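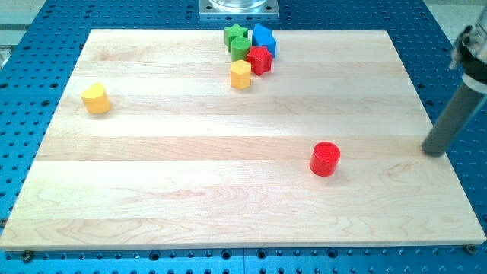 How long does it take to get a shop apprentice ready to work alone?

Two years for most people, according to Hubert Olszewski, who has run the Czarnecka furniture shop for 11 years. "Some are quicker with their hands, but the buying and the paperwork slow everybody down," he said.

Olszewski takes on new apprentices each September. He gets 30 applications in a normal year and picks two. Grades don't matter much to him. He asks people to come in for a morning and sweep, carry boards and watch.

"I want to see if they look at what the others are doing," he said. "If they're on the phone by ten o'clock, I know enough."

The first months go to sharpening and sanding. After that an apprentice makes a stool, then a second one, and the second is sold through Movar, a store across the river. The apprentice keeps the money.

Pay is the hard part. Olszewski said he has lost three good people to Plulon, a kitchen fitter that starts beginners on a higher wage. He doesn't blame them. Rent in town went up twice while they were with him.

"I can't match it. I told them to go, and one of them still comes in on his day off to use the lathe."

The shop's current order is 100 chairs for Eno, a hotel due to open next spring. Both apprentices are working on the seats. Olszewski is cutting the legs himself and expects to finish them before the summer break.

Apr 14, 2022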